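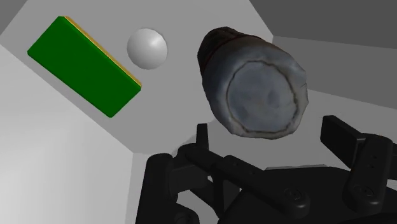

4.3 Adding Reference Objects to a Lesson Page

Mukik lesson pages may include up to 17 reference objects, which students use to practice naming shapes and comparing sizes. Objects are stored in the school library and are shared by all classes. Simple forms in plain colors, such as a green rectangular block with a small white sphere beside it, load quickly and remain easy to tell apart on older classroom displays. Only staff with Editor access may add or remove objects.

To add an object:

1. Sign in to Mukik and open the lesson page.
2. Select Edit, then Library.
3. Enter the object name or its catalog number (for example, 233).
4. Select the object and choose Place on Page.
5. Type a label of no more than 93 characters. Labels are read aloud when the Listen option is turned on.
6. Select Save Draft.

Note: A draft is visible only to its author until it is published. Drafts left unchanged through the end of June are moved to the Archive folder.

To publish the page:

1. Open the draft and select Review.
2. Correct any item marked in the Review panel. Missing labels must be filled in before the page can be published.
3. Select the classes that will receive the page.
4. Select Publish.

Caution: Removing an object from the library also removes it from every published page on which it appears. Student answers linked to that object cannot be recovered. Export the class results first (see Section 6.2).

Library changes are applied each Thursday at 6:00 p.m. Requests for new objects should be sent to Zuweira Adjei, Content Services, extension 376.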